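3.2 Packing tasks and the arrangement of items

The packing study looks at how loose personal items are brought together in a soft bag on a tabletop. Bags of this type have no fixed opening. When a backpack is laid on its back, the front panel sinks into the empty main compartment, and the zipper seam follows the wrinkles of the fabric. The usable width of the opening therefore depends on how the bag was put down, and two trials that start from the same written layout can differ a good deal in difficulty.

Each layout in the Cenach set contains one bag and between 3 and 6 loose items. Items were drawn from a pool of 100 everyday objects, sorted by shape before the draw: flat items (notebooks, folders), upright items (cups, cans) and round items (balls, toy fruit). Flat items were placed beside the bag and closed. Small items could stand anywhere on the table, including behind the bag, where they are harder to reach without touching the fabric. Straps were left as they fell.

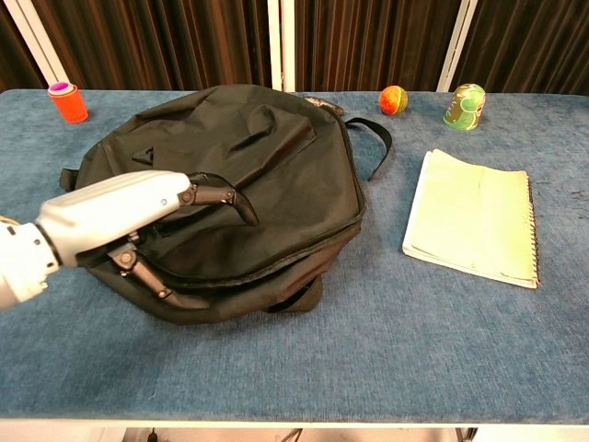 Figure 4. Packing layout with a black backpack on a carpeted table. A spiral notebook lies on the right half; a cup, a small ball and a green can are set along the back edge.

Order matters more for flat items than for the others. A notebook that goes in first can rest against the back panel and gives the bag some stiffness, and later items then slide down along the cover. If the notebook is packed last, its corners tend to catch on whatever already fills the compartment. We did not prescribe an order. The Tilico protocol, which we otherwise follow, asks for the largest item first, and we dropped that rule after the pilot trials in March.

The table covering was chosen with some care. On the bare tabletop used by Lenihan, round items rolled when the bag was moved, and many trials ended with an item on the floor. Short-pile carpet holds a ball in place under light contact - though it also adds friction under the bag, so that pulling on a strap turns the bag before it slides. Both effects are present in all 2,000 trials and were not corrected for.

A trial was scored as complete when all loose items were inside the main compartment and the zipper was closed along its full length. Items placed in the front pocket were counted separately. Trials in which the zipper caught on the lining were kept in the set and marked, following the practice in Dirnosau. Section 3.3 gives the scoring rules for partly closed bags.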